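Keeping the Arm True: Maintenance of the Vania Cell at Ninstead

By Telma Ulloa

When the Vania cell was commissioned at the Ninstead laboratory in May, its acceptance record ran to 4 pages. Most of those pages concerned calibration. The cell consists of a single arm, a wooden table and a rendered copy of both, and the laboratory maintains the rendered copy to the same standard as the hardware.

The cell was supplied by Valtside, whose engineers set the base bolts and ran the first joint checks. Responsibility then passed to the laboratory's own maintenance section. Under the current schedule, the gripper is inspected after every 1,000 cycles. The technician removes the finger, cleans the seat, checks the mounting screws for torque and refits the finger against a steel gauge. The fiducial marker is wiped with a dry cloth and examined for lifted corners. A marker that has shifted on its mount will move every position the cell computes from it, and the fault is easily mistaken for wear in the wrist.

The first such fault was recorded at cycle 1,746. The arm began to stop short of its targets on the far side of the table, while its performance near the base remained within tolerance. Two joints were tested and cleared before the marker bracket was found to be loose. The bracket was replaced, the camera transform was measured again, and the cell returned to service at cycle 1,822 after a series of test runs.

Following that repair, the laboratory adopted a procedure written by the Rivadeneira group for cells of similar size. Each physical adjustment is now entered in the simulation on the same day, and the arm is then posed in the rendered cell among household objects. The technician compares the marker, the finger and the wrist with the measurements on the service sheet. Reaches toward the far edge of the table receive particular attention, as small angular errors are greatest when the arm is extended.

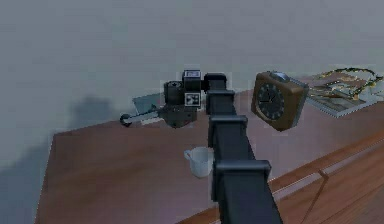 How often should the camera transform be measured again?

It should be measured after any work on the wrist, the marker or the camera mount, and at each scheduled gripper inspection even when no part has been replaced.

The maintenance section keeps the service sheets in a binder beside the control cabinet, with a second copy on the laboratory server. Entries are signed by the technician who carried out the work and by the operator who accepts the cell. Spare brackets are stored with the gauge, and the next order to Valtside will include a second set of mounting screws.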